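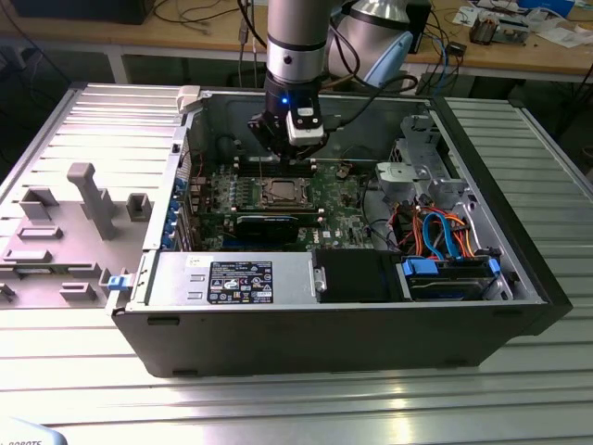 Ohemaa Nutsugah holds that a computer tower should be taken apart lying down, and that most damaged sockets she has come across belonged to machines worked on upright. Valdemar Þorgeirsson, in the same exchange, allows the upright position for changing a drive but for nothing on the main board. The horizontal position is now the usual one in repair and recycling work.

Tower disassembly is the removal of parts from a desktop computer or workstation built in an upright case. It is done for repair, for upgrading, or to recover parts and metals when the machine is scrapped.

Position of the case

The case is laid on its side with the removable panel facing up, so that the main board lies flat and its parts are reached from above. A metal bench with a slotted or ribbed top is common in workshops, as jigs and stops can be bolted to it at any point. Small fixtures for holding loose parts are often kept beside the case. On a plain table a rubber mat does the same job – cardboard will do for a single machine.

Order of work

The mains lead is unplugged and the power button held down for a few seconds. The side panel comes off next. Expansion cards are taken out early, as a long card can cover other connectors. In many office machines the cards are held by plastic clips at the rear of the case in place of screws, often coloured blue to show that they may be handled. Memory modules are freed by opening the latches at the ends of their slots.

The heatsink is removed before the processor. Old thermal paste can grip hard, and a slight twist is safer than a straight pull. With the heatsink off, the processor can be seen in its retention frame at the socket. 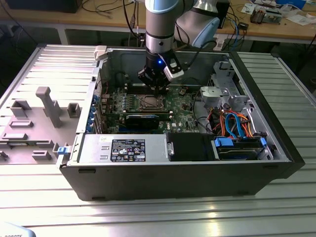
Drives and power supply

Hard disks sit in a cage, commonly in plastic carriers that slide out when squeezed at the sides. Each SATA disk has a data cable and a separate power cable, and both are pulled by the plug. The power supply is a closed metal box with its ratings and safety marks printed on a label. It should be removed whole and never opened, as the capacitors inside may hold a charge.

Sorting

Parts meant for reuse are put in antistatic bags. Boards, cables, steel and plastics are kept apart for scrap. The Elleo workshop, which handled almost 4,000 towers in its first year, sorts into open trays and weighs them at the end of each shift. Grevent uses closed bins of 40 litres and keeps processors in a locked drawer.

See also

Motherboard
Computer case
Electronic waste
Antistatic bag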